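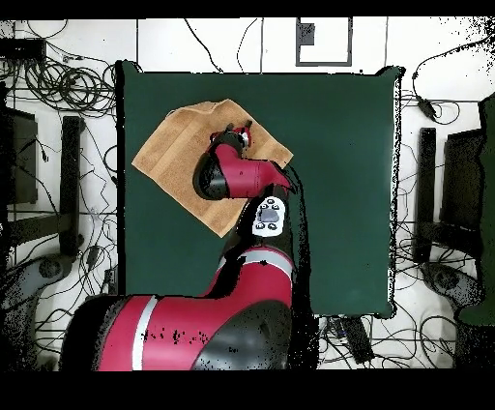

How to Run a Cue-to-Cue on a Small Stage

Posted 30 Aug 2018 by Colleen Fraser
Filed under: Stage Management, Tech Week

A cue-to-cue is the rehearsal where you skip most of the play and do only the bits where a light changes, a sound plays or a piece of scenery moves. Actors hate it. They say one line, stand still for nine minutes, say the line again, and are then asked to say it a little farther to the left. If you are the stage manager, you are the person asking.

I have run these in church basements and one former bank, and for the last four seasons at the Pelden, which has 60 seats and a booth you enter by ladder. What follows works for a house that size. If you have a fly system and a union crew you have better people to ask than me.

What you need before you start

A prompt book with the whole script in it, one-sided, text on the right and blank paper on the left. Three sharp pencils. A second eraser, for when the lighting designer borrows the first one. Headsets that have been tested by two people talking to each other, which is a different thing from headsets with the little green light on.

You also need somebody to walk for the actors when you're setting levels. Walkers should be patient and approximately human height. Put them in something close to the color of the costumes if you can, because a white T-shirt under a steep front light will convince your designer that everything is too bright, and you'll spend the second evening undoing the first.

Step 1. Have the paper tech

Sit down at a table with the director, the lighting designer and the sound designer, well before you get near the theater. Go through the script page by page. Every time someone says "and then it sort of shifts," stop and make them say on which word.

This takes about three hours and people will try to get out of it. Directors in particular believe they can do it "in the space." They can, at a cost of one evening and all the goodwill in the building. Our spring show, a two-act piece called Keltau, ended up with 197 light cues, and we found forty-odd of them at my kitchen table over a pan of lasagna. I would not have wanted to find them with eleven people in corsets looking on.

Step 2. Number things sensibly

Lights get numbers. Sound gets letters. Do not let both departments have numbers, however much they promise to remember which is which. "Go 14" should mean one thing to one person.

Skip I and O when you letter the sound cues, since they look like 1 and 0 in a dark booth. After Z, go to AA. If you get to ZZ, talk to your sound designer about his feelings.

Leave room between light cues if your board operator likes whole numbers. Most boards take points, so a new cue between 22 and 23 becomes 22.5, and the one the director thinks of on opening night becomes 22.7. The old Grorex board we use will do this without complaint. It complains about other things.

Step 3. Write the book

Each cue goes in the left-hand margin with a ruled line across to the exact word or action that triggers it. Pencil only. I know a very organized young man who did his in four colors of ink, and by the dress rehearsal the thing looked like a subway map of a city with serious planning problems.

Write your warnings in too. I put a standby half a page ahead of the cue. If there's a string of cues close together, stand them all by at once: "Standby lights 30 through 34 and sound F." Trying to squeeze a fresh standby in between each one will have you talking over yourself.

For visual cues, write down what you're looking at. "Hand touches doorknob" is a cue. "She decides to leave" is an essay question.

Step 4. Talk to the cast first

Before anyone goes to places, gather the company on stage and tell them four things.

When I say hold, stop where you are and stop talking.
When I say hold, it is nearly never your fault.
I will tell you which line to pick up from, and I will say it twice.
Please don't leave the stage in a hold unless you ask.

Then give them an honest finishing time for the evening, and keep to it. I once told a cast we'd be through Act One by nine. Sivaprasad Lobo, who was playing the uncle, wrote "nine" on a scrap of gaff tape and stuck it to my clipboard, where I could study it at ten forty.

Sort out footwear and snacks at this point. Anyone who'll wear heels in the show wears them tonight, but may take them off in holds. Put a jug of water within reach of both wings.

Step 5. Run it

The pattern is the same every time. You name the line to start from. You give the standby. You wait for each operator to answer, "Lights," "Sound." The actors go. You call it. Everyone looks at the result and someone sighs.

The word "go" comes last, after the number. "Lights 12, go." Never "Go lights 12," and never say the word for any other purpose while you're on headset. Say "proceed." Say "carry on" if you want to feel like a ship's captain. A board operator who is properly awake will hit the button on any "go" she hears, including the one in "let's go ahead and take a break."

If it worked, say "Thank you, moving on," and give the next line. If it didn't, work out whose problem it was before you repeat it. A late cue could be you, the operator or an actor who has discovered a pause. Do it again only when something has changed. Running the same wrong cue three times in the hope that it will lose its nerve is a popular method and I don't recommend it.

Skip ahead whenever there's more than a page of nothing. Do not skip ahead through a quick change. Quick changes run in real time, with the real clothes, and you sit there and watch the empty stage until the poor woman comes back on.

Step 6. Handle the director

Somewhere in the second hour the director will see something in the acting. It may be a perfectly good note. It has to wait. I keep a legal pad with NOT TONIGHT written across the top, and I hand it over with a pen. At the Bangera one summer we filled six pages of it, and I believe two of the notes were eventually given.

The same goes for designers who want to rebuild a look from nothing while the cast stands in it. Give them a time limit out loud. "You have three minutes, and then we'll move on and you can fix it at lunch" is a sentence that sounds rude the first time and gets easier.

Step 7. Stop properly

Quit at a clean place, ideally the end of a scene. Write down the page number. Save the show file on the board, then save it again to whatever your board uses as a backup, and label that with the date and the last cue worked. Take the backup home. A copy that lives on top of the console will burn, flood or be borrowed along with it.

Release the actors before you start the production meeting. They've stood still long enough.

A few common problems

The operator keeps going early. Your standby is probably too close to the cue and they're jumping. Move it back a few lines.

You've lost your place. Say "hold," find it, and start again. That's allowed. The alternative is calling a thunderclap during the wedding, as I did in September of a year I won't specify.

An actor waits for the light before moving, and the light is waiting for the actor. Give it to the actor. Tell them both, in the same room, at the same time.

Everybody is furious. Check the clock. If it's past ten, feed them. If it's before eight, you're in trouble, and you should take ten minutes and count how many cues are left before the break.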